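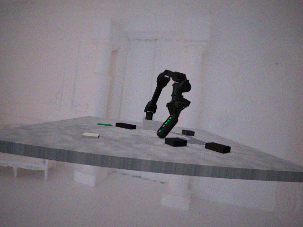
# Acceptance

The household trial ran to 891 attempts before Nana Opoku was asked to sign it off. She read the log in the order it was written, beginning with the file header: Kusik arm, Gethin controller, task class "clear a table," simulated. Dated 19 Aug 2021.

The task was simple to state. Pick up the black cylinder. Leave the blocks where they are. Set the cylinder down upright at the marked point and withdraw. A child of four could do it, and the contract with Wellitberg said so in its first clause, in slightly better language.

Of the 891 attempts, 368 met the criterion. The rest were sorted by code. Code 2 was a slip. Code 5 was contact with a block. Code 7 was a correct placement in the wrong spot, and it took up more pages than any other.

Nana made tea and opened the playback.

She had spent 40 nights the previous December on the Vongate shop-floor job, where an arm was meant to put bearings into trays. It could, provided the trays did not move. The trays moved, so two people were hired to hold them still. The final report listed this as an assisted mode.

She stepped through attempt 612 slowly. The arm came down, the fingers closed, the cylinder tilted. The tilt was within tolerance. She checked the tolerance and found it had been widened in revision C, and that the initials beside the change were her own.
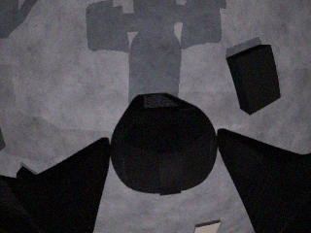
The wrist view was the one she trusted. From there the arm was only two dark fingers and its own shadow on the gray, and a grip was either centered or it was off. She wrote "centered" in the margin, then went back and checked the force trace, which was flat for longer than she liked.

At 2364 milliseconds the controller had paused. No fault was recorded. It held the cylinder, issued no command, and then resumed. She found the same pause in the next attempt, and the one after it. It appeared in the failures as well.

She called Wellitberg and asked what the customer expected the arm to do in a kitchen.

"Dishes," the man said. "Eventually."

"And before that?"

"Whatever it passed."

She entered the pause as an open item, owner unassigned. In the box marked "Ready for domestic use" she wrote no. The form required a reason of at least one line, so she wrote the code for a slip, crossed it out, and wrote "See attempts."

Then she rinsed her cup, dried it, and put it back on the shelf.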